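Review: Tulico Bench Planner, and whether a machine can do our packing yet
26/11/2023
By the workshop editor

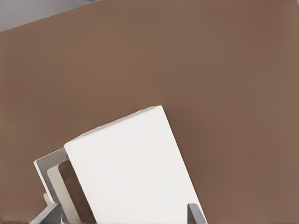 Goicoechea Repair and Reuse Workshop – Packing and Returns Section

A white block, a gripper finger on either side of it and a plain brown table. Most of our time with Tulico was spent looking at views much like this one. Tulico is a simulation package from Catum. You build a rendered copy of your bench, put a robot arm in it, and find out whether the arm can do the job before you spend money on a real one. We had it on trial from September and used it to answer a question that comes up at every planning meeting: could a machine take over the dull end of packing?

Our packing bench handles small boxed goods. Someone picks up a block-shaped item, turns it square, sets it into a tray and reaches for the next. It is light work but it goes on all day, and people get sore wrists from it. If any job in the building suits a machine, it ought to be this one.

Setting up

Installation was easy enough. Tulico ran on the office computer without any extra parts, though the fan was loud throughout. The manual is clear on the first few chapters and thin after that. Making a table and a few plain shapes took a morning. Making a tray with a lip that behaved like our own trays took 15 attempts, mostly down to the sizes being entered in one window and the weights in another. If you forget the weight the tray slides off when touched.

The pictures it draws are simple. Surfaces come out smooth and clean, with soft light and no scratches or labels unless you add them. I did not mind this. For working out where the fingers should go, plain shapes are easier to read. It does mean you are testing a tidier bench than the one you own.

How it did

We ran 1,000 trials of one task: take hold of a block lying at an angle, lift it, and put it down square in the tray. The arm finished 671 of them correctly. I counted a trial as failed if the block was dropped, put down crooked, or left where it was.

Most of the failures came when something else was lying close to the block. A finger needs room to go down the side, and if the space is narrow it either pushes the neighbour away or stops short. A person deals with this by nudging the item clear with a knuckle and thinks no more of it. The arm can be told to nudge first, but that has to be set up as a separate step, and the step has its own failures.

Blocks at an angle were handled well when they had clear table on both sides. I had expected the opposite. The arm turned its wrist to match and closed squarely nearly every time.

We then tried the same task with a soft bag in place of the block. I would not rely on the results. The bag moved like a stiff cushion, and our real ones fold and catch on things. Anyone hoping to test laundry, bedding or shopping bags should look elsewhere for now.

Checking against a real arm

A simulation is only useful if it matches what happens on the floor. Bruseck, who supply some of our shelving, have a small arm in their showroom and let us use it for an afternoon. We took a tray and a stack of our own boxes. The real arm was slower than the one on screen and made the same kind of mistake in tight spaces. It also made 2 mistakes that Tulico never showed us: it crushed the corner of a thin carton, and it lost its grip on a box with a glossy sleeve. You can change the grip setting in Tulico, but you have to know there is a problem first.

What it is good for

As a planning tool I would recommend it to a workshop with one repeated job and some patience. It showed us that our trays are packed too closely for a gripper, and we have spaced them out, which the packers prefer anyway. The replay tool, where you can step back through a failed grip slowly, is the best part of the package. The reporting is poor. Results come out as a long list and I had to sort them in a spreadsheet.

On the larger question, my answer is that a machine could do part of our packing today if a person laid the goods out for it with gaps between them. Laying them out takes nearly as long as packing them. Until that changes we will keep the bench as it is, and put the money towards a better chair and a lower shelf.

The trial licence has now ended. We have asked Catum for a price for occasional use and will add it to this page when it arrives.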